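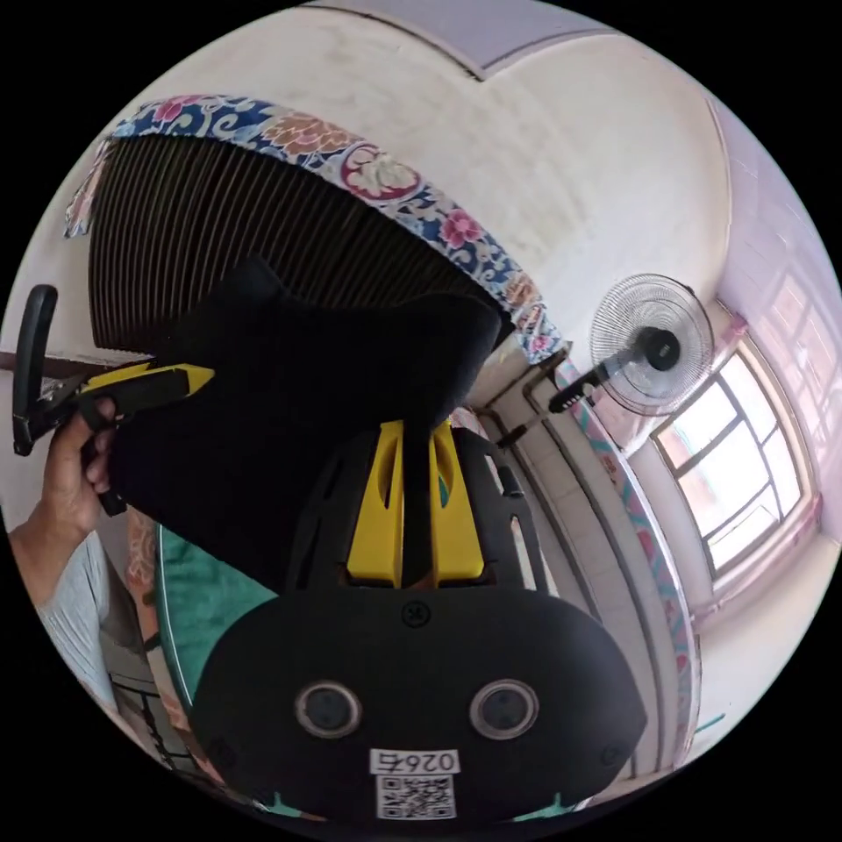 When Svetozár Kratochvíl was a boy, his mother dyed the family's clothes black for his grandfather's funeral, all in one pot, in one evening. "By Easter they were brown," he told me. "Everyone in the church could see it. I think I became a dyer from that, but of course one always says such things later."

Floreo, the dye workshop which he opened in Marent, takes almost only black. People bring coats, trousers, choir dresses, waiters' shirts, and they want them to be again as they were on the day of buying. I visited him on a Friday, at the end of the afternoon, when the last pot was already cooling and he could sit down.

I asked first why black is so difficult. He did not agree with the question. "Black is easy. To keep black is difficult. There is no one black, you know. There is a blue one, there is a red one, there is a green one, and when the colour goes out, you see which one you have bought. The green is the worst. A green-black coat after three winters is like a pond."

He believes that most clothes are lost in the washing and not in the wearing. His rules are short, and he gives them to each customer on a piece of paper. Inside out. Cold water. Not in the sun, also not in the winter sun. Half of the powder which the packet says. "Half!" he repeated, and he looked at me as if he knew what I do at home.
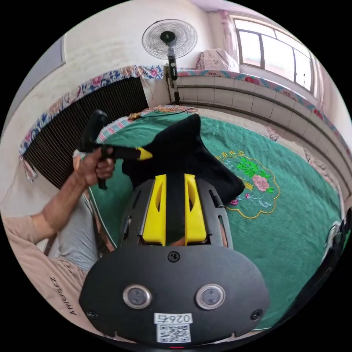
Cotton he takes gladly, linen and viscose too. Polyester he sends back, because his pots do not get hot enough for it and he does not want to use the chemicals. The sewing thread is nearly always polyester, so a cotton jacket which was once washed out to grey comes back black with grey seams. Some customers are angry about this. He now shows them a sample jacket before they pay.

"One lady said to me it is a fault. Next year she brought a second jacket and asked, can I have the same grey lines also on this one? I said yes, madam, it costs nothing extra."

Since September he works together with Pao-chu Chiu, who learned in her uncle's house, the Huang dye works, and who keeps the books at Floreo as well as the pots. It is she who began to write down every piece. In the first year the workshop took in 482 pieces, in the second 591. Of these last, 33 were given back to their owners undyed. She joined us for a few minutes, standing, with her tea.

"He would take everything," she said. "He feels sorry for the clothes. I ask, is the cloth still strong? I pull it a little. If it is weak, the dye does not help, you have then a black rag." Kratochvíl nodded to this, not very happily.

They do not agree about salt. She uses more than he does, and lets the pot stand longer. He finds that her blacks are deeper but that the cloth feels dry for some weeks. I was shown two sleeves, one from each, and I must confess that I could not tell the difference, neither with the eye nor with the hand.

Can a normal person do it at home, in the washing machine? He thought about it for quite a long time. "Yes. But weigh it first, dry. People read on the box that it is enough for one pair of jeans, and then they put in also the pullover, also the socks. And they get everything dark grey -- a very even dark grey, I must say." 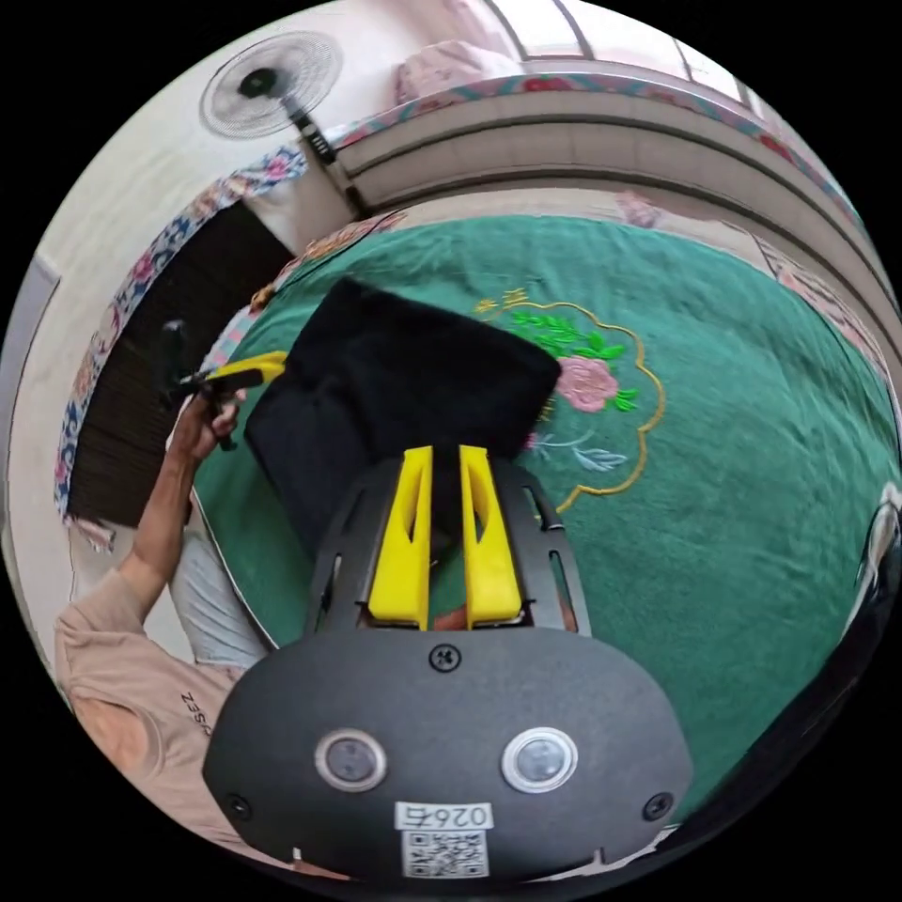
On the bed, seen from above.

About money he speaks without being shy. The second boiler cost 2,000, second-hand, and it is still not paid off. A bigger room was offered to them across the street and they refused it. "Then I would need to take hotel linen, and hotel linen is white," he said.

Before I left I asked him what he wears himself. He opened his coat. The shirt was light blue, and on the left cuff it had a small black spot.

"I have none without," he said. Pao-chu Chiu was already calling him back, the pot had to be emptied before six.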